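5 Sep 2022

The Kondard reading room reopened to members this morning after the summer closure. The delivery from Plandau had been due in July and was received today in 10 crates. All were signed for before noon. Two had damp corners, and their contents have been set apart on the drying racks until the bindings can be checked.

The afternoon was given to the Corell parish registers. The shelf list gives 1,411 volumes. The count on the shelves came to 1,409, and the missing two are believed to be with the binder at Santoso. A letter of inquiry has been sent. Until a reply is received, the list will stand as printed, with a penciled note in the margin.

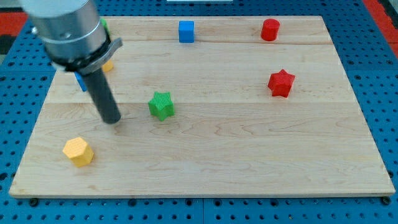

Maple board with colored blocks.

A decision is still needed on the tables for the map room. Maple has been proposed, and the grain is handsome, but the present oak tables have given no trouble and the sum set aside is only 2,000. The matter is carried over to the next quarter.

Readers were few. One visitor asked for the Plandau tax rolls and was advised that they remain closed for repair. Another stayed until the bell with the Corell marriage index and left a correction slip, which appears to be sound and has been placed with the others for review.

Heating was tested at four o'clock. The east radiator knocks. Locked up at six, key returned to the front desk.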